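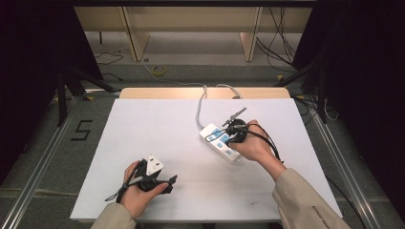 A white power strip with one grey-bodied plug at its upper end and a white three-pin plug to the left.

Recipes should give weights, and the cup should be retired from savoury cooking as well as from baking. The usual defence is that a braise tolerates error. It does, up to a point, but the point is rarely stated and the reader is left to find it with a pot of dinner.

Consider rice. A level cup of long-grain weighs differently from a heaped one, and an Australian cup is 250 mL where many American books assume something closer to 240. The liquid is measured by the same vessel, so the ratio survives. The salt, stock paste and pan size do not scale with it. Lies Aerts made this argument in the Mivwood cooking newsletter in June and was told by several readers that their grandmothers had managed. They had, using one cup, one pot and one brand of rice for decades. That is a calibrated system, and it cannot be printed on a page.

Onions are worse. "Two medium onions" can mean 220 g or 400 g once peeled, and the larger quantity releases enough water to stop mince from browning. I have cooked Bijan Khosravi's lamb and split pea stew 8 times from his handwritten card. The three poor results were all over-onioned. He has since added a gram figure in pencil.

Herbs are the strongest case for the other side. A tablespoon of chopped dill weighs very little, and most kitchen scales resolve only to a gram. Spoons are adequate there, provided the author says whether the dill is packed – few do.

The objection I take seriously is cost and bench space. A basic digital scale is cheaper than a decent saucepan and stores upright beside the chopping boards. Yesenia Llanos keeps hers under the mixing bowl permanently and zeroes it between ingredients, so she washes fewer cups.

Publishers could print both measures for a few years, grams first. Volumes in brackets would do no harm. Tins should be listed by drained weight.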